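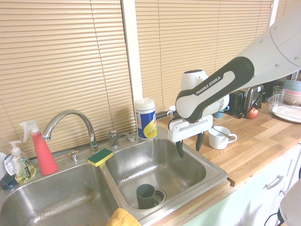

Kitchen sink and worktop, January, Friday, just after 2

Right, the sink. I said I'd write up where we've got to with the kitchen end of the workshop, so this is it, in between other jobs and with a cup of tea going cold next to me.

The left basin is the one that bothers me. It's streaky with grime and water marks right across the floor of it, and I'd like to know whether that's limescale or just tea and neglect (I suspect both!). Plan is to try the Soler descaler on one corner first, leave it 20 minutes, rinse, and compare with the bit next to it. If the corner comes up bright I'll do the lot. Please don't go at it with anything wiry in the meantime – stainless scratches and then it holds the dirt even worse.

Right basin only has the dark grey-green mug in it, standing by the drain. Whoever's it is, it wants washing and putting away before I start, otherwise it's going on the shelf with the orphans.

Sponge is on the ridge between the two basins, green side up. I quite like it there, it's easy to grab, but I'm told by Ilir Nedeljković that it would dry better on its edge. Fine, we'll try it on its edge for a week. Yellow cloth stays over the front rim where it is.

Bottles: the red spray, the soap pump and the others can carry on living along the left back edge. The soap is the yellow-green stuff and we have a refill under the counter, Butley, order number 1469 if anyone needs to get more. Disinfecting wipes are behind the right basin and I'd keep them there, within reach of the worktop, which is where people use them.

Now the worktop. It's a lovely bit of butcher block and we treat it badly. The white cup with the spoon in it is sitting straight on the wood, and so are half the other things. Oil is due – I've got the Barnmont tin in the cupboard, two thin coats, overnight between them. Before that everything has to come off: cups, the glass, the pink and blue bowls, the tray with the plate on it, the toaster. And the apple, which I may just eat.

To do
Corner test on left basin
Wash the mug
Clear worktop on the night, oil, leave alone (I mean it, no toast)
Second coat next morning
Ask the Braltbridge shop if they still do the little cork mats

More when I've done the corner.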